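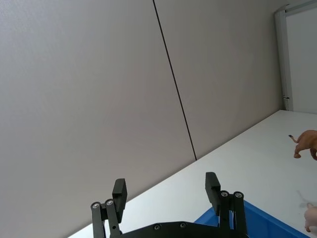
Gonwood's repair evenings are coming back in January, and if last season is anything to go by, you may want to get there early. The doors open at 6 p.m. in the old Hauser building, the kettle goes on shortly afterward, and the fixing carries on until 9 – or a little later, if somebody is in the middle of a stubborn zipper.

The evenings began two winters ago with a couple of sewing machines and one very patient electrician. Last season 153 items came through the door, from toasters and table lamps to a much-loved accordion that kept everyone entertained while its strap was being mended.
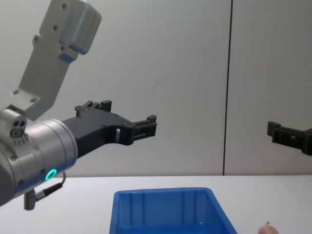
A silver robot arm with a green light ring.

Organizer Amedeo Guerra is especially pleased about the new bicycle corner, which will have 20 places each evening. Local sports store Sodisport is giving inner tubes and brake pads, so all you need to bring is the bike and, he adds kindly, a rag or two.

"People come in with a broken radio and end up staying for the conversation," said Guerra. "I've had some of my nicest evenings over a pot of glue."

Repairs are free, and children are very welcome as long as a grown-up comes along. Larger items such as armchairs should be mentioned ahead of time at the front desk.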